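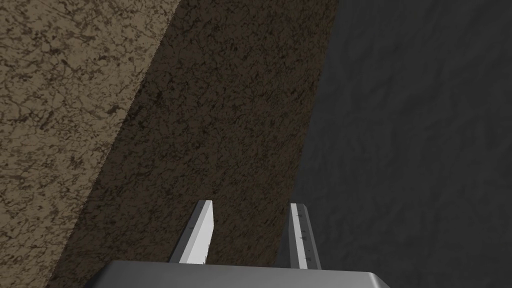

The town of Naklow had been waiting on pole 9 since before I was hired, and I mean waiting the way you wait for a kid to come out of a bathroom. Everything else on the Robles Road route was done. The strand was up, the cable was on the reel, the hut had power and a working air conditioner, and I had a brand new splicing trailer that I loved more than was healthy. But Anasico owned the poles, and Anasico had to move its own line down a foot before we could hang ours, and Anasico was busy. So on the creek crossing there were just the two poles with a wide gap of nothing between them, standing apart like a pair of fingers held up side by side, both leaning off to the upper left if you looked at them from the hood of my truck. I ate a lot of lunches looking at them from the hood of my truck.

"They're going to fall over before we get on them," I told Nerea Campos.

"They've leaned like that since I was in school," she said. "They like it."

Nerea ran the whole utility, water and electric and now this, out of an office behind the library with a window that looked at a propane tank. She had talked the council into fiber one member at a time. It took her two years and I think every pie in the county. I came in at the fun end, when there were already trucks.

And it was so much fun! I'd spent most of my working life splicing for contractors, three weeks here and a month there, living out of motels, never finding out if anyone got online. Now I was putting glass on streets where I bought my groceries. A man came out on Alder Street in his socks to watch me mount a box on his siding, and he asked if he could touch the fiber, and I gave him a scrap piece and he held it up to the sun and said, "That's it? That's the whole thing?" Yes sir! The whole thing!

But there were 13 houses across the creek, at the far end of Robles Road, and they could hear the rest of us bragging.

One of them belonged to Hsin-yi Tang. She fixed church organs, and pianos when there weren't any organs, and she called the office every morning at 8:15 to ask how the pole was. She never asked about her service. She asked about the pole, as if it was in the hospital.

"How is number nine?"

"The same, Ms. Tang."

"Has anyone been to see it?"

"A guy from Anasico drove past it."

"Did he stop?"

"He slowed down."

"Well," she said. "That's something."

I had started taking the calls myself, partly so Nerea could drink her coffee. Hsin-yi had a satellite dish that quit in the rain and a phone that worked if she stood in the bathtub. She was trying to teach organ voicing to a student in another state over video, and voicing is all in the first instant of the note, she told me, the little chiff when the air hits the lip of the pipe, and her connection ate it every time. She'd play the pipe and the student would hear a kind of cough. She'd been mailing him recordings on a thumb drive. I thought about that all day. I was up in a bucket on Fourth Street thinking about pipes.

In April the letter came. Anasico said make-ready was complete on the Robles Road crossing and we were free to attach. Nerea read it to me over the radio in her council-meeting voice and I believe I honked.

Then I drove out there and pole 9 was exactly as it had been. Same line, same height, same bird on it.

I called it in. Nerea got very quiet, and when she's quiet you should move anything breakable. She called Anasico and was on hold so long that she put the handset in her desk drawer and closed it, and we could hear the music in there with the staplers. When a person finally picked up, he was a nice young man who looked at his screen and told her the work was complete. She told him she had an employee standing under it. He said the ticket was closed. She asked him what pole the ticket was for, and he read it off, and it was pole 9, all right, but pole 9 on the Rokitau line, which is the next valley over. They'd gone and lowered a cable in Rokitau that no one had asked them to lower!

"So what you have," Nerea said, "is a crew that knows how to do it."

I could hear him thinking. He asked if he could call her back, and we all know about those calls, except that he did! Before lunch! The crew was still in Rokitau, at the diner, and he'd caught them before the check came. They could come over the ridge and be at the creek by three.

I have never gotten a trailer hitched so fast. By the time the Anasico truck rolled up I had the cable laid out on the near bank, and Nerea had come out in her good shoes, and half of the far end of Robles Road was standing on the other side with folding chairs. Hsin-yi Tang had brought a thermos. She waved across at me, and I knew it was her right off, though we'd never met, because she walked straight to pole 9 and patted it.

The lineman went up. He was a big unhurried fellow who had eaten a big lunch, and he looked down at all those chairs and said, "Is there something going on today?"

"You!" somebody yelled.

It took him twenty minutes. All that time, all those letters, and it was one bolt and a clamp and a fellow humming to himself. When he came down they clapped for him. He went pink to the ears and shook some hands, and one of the kids asked for his autograph on a cable tie, which can't be done, but he tried.

We pulled our span before supper. I wanted to splice right then, and Nerea said it could wait until morning, and I said of course it could, and then neither of us left. She held the flashlight. I like to talk while I strip and clean but I go silent for the cleave, everybody does, and she went silent too. The two ends come up on the little screen, huge and gray, and they creep toward each other, and there's the spark, and then there's no seam at all. I've seen it thousands of times and I still lean in.

"Do another one," Nerea said.

So I did them all. The frogs were going like crazy down in the creek. Her shoes were ruined and she said so, cheerfully, several times.

I hooked up Hsin-yi's house first, and I won't pretend there was a system to that. She had a front room full of pipes, some as long as a canoe and some you could lose in a coat pocket, and she'd cleared a path through them to the wall where she wanted the box. I ran the jumper, and the light went green, and I started in on my speech about the router. She wasn't listening. She had already called the student.

He was on the porch of some house with a dog behind him, and the picture was so sharp you could see the dog thinking. She didn't say hello. She picked up a small metal pipe, put it to her lips, and blew.

"There," he said. "Oh! There's a front on it."

"Yes," she said. "That is what I've been telling you."

"Do it again?"

She did it again. Then she took a tiny tool to the mouth of the pipe, moved something I couldn't even see, and blew a third time, and he laughed out loud, because it was different, it was so different, even I could hear it and I can't carry a tune. They forgot I was there. I packed up my cleaver and my wipes and went out quietly past the long pipes, and next door there was already a man in the driveway, waving at me with both arms.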